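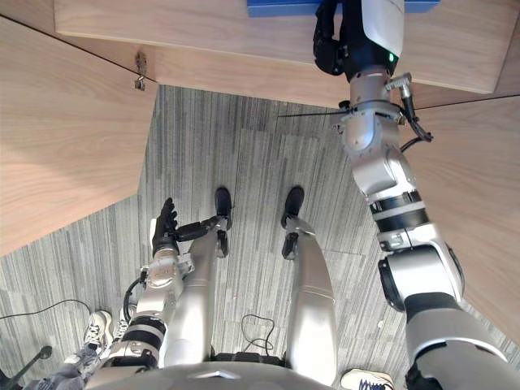
Figure 1. View from the head camera of the humanoid, looking down past its arms and legs at the carpet. The right hand is against the underside of the tabletop.

Handout 7: Site Visit to the Kulleck Demonstration Floor
Unit: Introduction to Service and Humanoid Robotics
Visit coordinator: Rosaura Muñoz
Host laboratory contact: Ibsa Gudeta, Gunance Robotics

1. Purpose of the visit

The July site visit forms part of the assessed program for this unit. Students will attend a demonstration of a full-size humanoid robot working at ordinary furniture, followed by a discussion with laboratory staff. The visit supports the lecture material on kinematic reach, contact and egocentric perception, and students are expected to have read the notes for those topics beforehand.

Attendance is recorded at the reception desk. Students who are unable to attend must notify the coordinator in writing before the visit and will be set an alternative exercise of equivalent weight, based on recorded joint and force data supplied by the host.

2. Arrangements on the day

The group will assemble in the Kulleck foyer at 9.15 am. The safety induction begins at 9.30 am and is compulsory. Late arrivals cannot be admitted to the demonstration floor once the induction has started, although they may join the discussion at 11 am in the Bermúdez Room.

Enclosed, flat-soled shoes are required. Long hair must be tied back and lanyards removed. Bags are to be left in the lockers opposite the lifts. Students may take handwritten notes on the floor; laptops should be kept for the discussion room. Photography requires the permission of Ibsa Gudeta, and requests should be made at the induction.

Students will be divided into groups of five. Each group spends one session at the furniture station and one at the operator console, with a short changeover between them.

3. Background to the demonstration

3.1 Why furniture is used

Tables, cabinets and panels present a robot with flat surfaces, straight edges and hinges at heights chosen for people. The geometry is simple enough to be measured with a tape, which allows students to check the planned motion of the arm against what they observe. It is nonetheless demanding. A tabletop hides its own underside from a camera placed above it, and a robot whose hand passes beneath that surface may have to rely on joint angles and contact forces for much of the task.

Figure 1 is a useful reference for this point. From the head, the underside of the table is in view together with the raised right hand, while the top surface is not. Students should consider what the same robot would see if it stood upright a full step back from the table, and which parts of its own arm would then be concealed.

3.2 Self-occlusion

A camera carried in the head of a humanoid records a good deal of the robot itself. In Figure 1 the torso, both arms and both legs take up a large share of the view. Any vision system trained or calibrated on such images must separate the body of the robot from its surroundings. Two approaches were introduced in Lecture 5: masking by means of the kinematic model, and learned segmentation. The first depends on accurate joint readings and a current model of the body. External cabling, such as the loops at the right wrist, is seldom included in that model and moves differently from the rigid links.

3.3 Contact from below

Pressing upward on a surface loads the arm in a direction that many textbook examples ignore. The reaction force acts downward through the hand, and the shoulder, torso and legs must carry it. For a static case, the joint torques due to the contact may be estimated as

tau = J(q)^T F

where J(q) is the Jacobian of the contact point and F is the force applied at the hand. Gravity terms are added separately. Students should bring the worked example from the tutorial, in which an upward force of 200 N is applied with the elbow bent, and be ready to say how the result changes as the elbow straightens.

4. Control software

The operator console runs Drivumine, the sequencing software developed at Gunance. It presents the task as a series of stages, each with an entry condition, a force limit and an exit condition. Students are not required to learn its commands. They should, however, be able to identify the following during their console session:

the stage in which free motion gives way to contact;
the quantity used to decide that contact has been made;
the action taken when a force limit is exceeded.

5. Conduct on the demonstration floor

Students must remain behind the marked line unless invited forward by laboratory staff. Cables on the floor are not to be stepped over, moved or handled. Nothing may be passed to or placed on the robot. Should the instruction "clear" be given, all students are to step back at once and stop talking until staff advise that the session may resume.

Questions are welcome between runs. Please do not address the operator while the arm is in motion.

6. Assessment

Each student will submit a report of no more than 3 pages. It should include a labelled sketch of the furniture station, a discussion of one instance of occlusion observed at the station, and a short analysis of the load path from hand to floor for one contact. Estimated dimensions are acceptable where they are identified as estimates and the method is stated.

Group discussion of the observations is encouraged. The sketch and the written analysis must be the student's own work. Reports are to be lodged through the unit page within 7 days of the visit, and enquiries concerning extensions should be directed to Rosaura Muñoz.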